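Futberg Simulation Kit – Evaluation Progress Report, September
Prepared by Irina Ardeleanu for the Enache equipment fund

1. Status

The evaluation is on schedule and within the approved budget. The kit was installed on both workstations at the Jurby site, and the grasping part of the test plan is complete. The placement part is under way. No change to the scope is requested at this stage.

The question put to us by the fund was whether the kit can replace part of the bench time now spent on preparing manipulation tasks for single-arm robots. The evidence so far supports a limited yes for pick-up tasks with rigid objects. For contact with soft or thin objects we have no result that would justify a recommendation.

2. What was delivered

The supplier delivered the scene editor, the arm and gripper models, a library of household objects and the batch runner. Ponura, the controller layer we already use on the physical bench, connects to the kit through the supplied bridge. Installation took one working day per workstation. Most of that time went on matching the graphics driver to the version the kit expects, a step the setup guide mentions only in an appendix.

The license covers 2 workstations. A third seat can be added at any point in the term, but it is billed from the start of the term and not from the date of activation. We have asked the supplier to reconsider this.

3. Work completed

The batch runner executed 2,842 grasp attempts across 63 object models. Each attempt starts from a fixed arm pose with the object placed at random inside a marked zone on the counter. An attempt counts as successful if the object is still held when the arm reaches the hover height and stays held through the pause that follows.

Bottles with a regular body gave stable results. Spray bottles were less consistent. The collision shape supplied for the trigger head is a plain box, and the gripper sometimes closes on a corner of the box that has no counterpart in the visible model. We replaced the shape with a closer one for our own runs and reported the matter to the supplier, with the files attached.

Kitchen scenes were built with the scene editor. Wall and counter surfaces can be swapped without rebuilding the scene, which is useful for testing a vision policy against changes in background. Lighting can be varied in the same way, although glossy surfaces slow the renderer noticeably.

4. Open issues

Three points remain open with the supplier.

Contact settings. Friction values are stored per object and cannot be set per surface. A bottle with a smooth body and a ribbed cap has to be given one value for both.

Logging. The runner writes the joint log and the image log with separate clocks. The offset is constant within a run but changes between runs. We correct for it in a script – the supplier has agreed that this belongs in the product and has given no release date.

Resets. After a dropped object leaves the counter, the scene reset occasionally fails and the batch halts. Overnight runs therefore need a watchdog process, and we have written one.

5. Use of funds

Spending to date covers the license, one memory upgrade and staff time. The memory upgrade was listed as optional in the proposal. It became necessary once scenes with the full object library were loaded together with the image log. Travel has not been used and we propose to hold it for the supplier visit.

6. Next period

The placement tests will be finished first. After that, a subset of the grasp runs will be repeated on the physical bench with the same controller settings, so that the two sets of outcomes can be compared object by object. The comparison is the main item on which the purchase decision depends, and the final report will give it in full, including the objects that were dropped from the test list and the grounds for dropping them.

The corrected collision shapes and the watchdog script will be placed in the shared folder for the other groups funded under the same line. 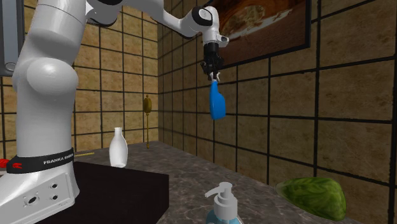 Can the kit be used without the Ponura controller layer?

The kit includes a basic position controller of its own, which is enough for building scenes and checking reach. Our grasp runs all used Ponura, so the results in section 3 should not be assumed to hold for the built-in controller.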